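Skaltside Bakery Counter Notes
Data card, version 2

Summary
Skaltside is a set of 157 short written notes on the care of glass-fronted cake cases in small bakeries and cafes. Each note covers one job: wiping the front glass, cleaning a shelf lip, clearing crumbs from the bottom rail, moving cakes between shelves. The notes were collected in May at the Clesska and Flollalley shops, during opening hours, with cakes on display.
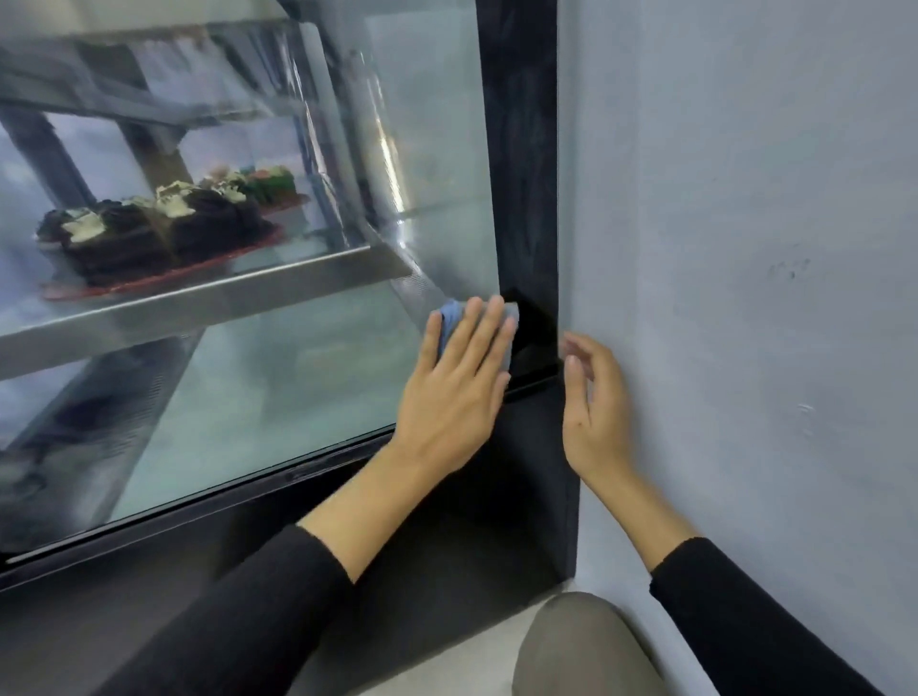 T. Ortner, notes editor
June 22, 2019

Corners get their own category. Grease and fingerprints collect where the pane meets the frame, and a flat wipe across the middle misses them. The usual method in the notes is a folded cloth pressed into the lower corner and worked along the rail. Chocolate slices on a cake board stay on the shelf while the outside of the glass is done.

Fields
id: note number
shop: Clesska or Flollalley
part: glass, corner, rail, shelf, base
cloth: color and fold, if recorded
text: the note itself, up to 100 words

Known gaps
Shelf notes are mostly about stainless steel. Cleaning products are left out of the text field. In 6 notes the part is blank and should be read as "glass."

Use
Free for training handouts and shop checklists. Please keep the note numbers when copying.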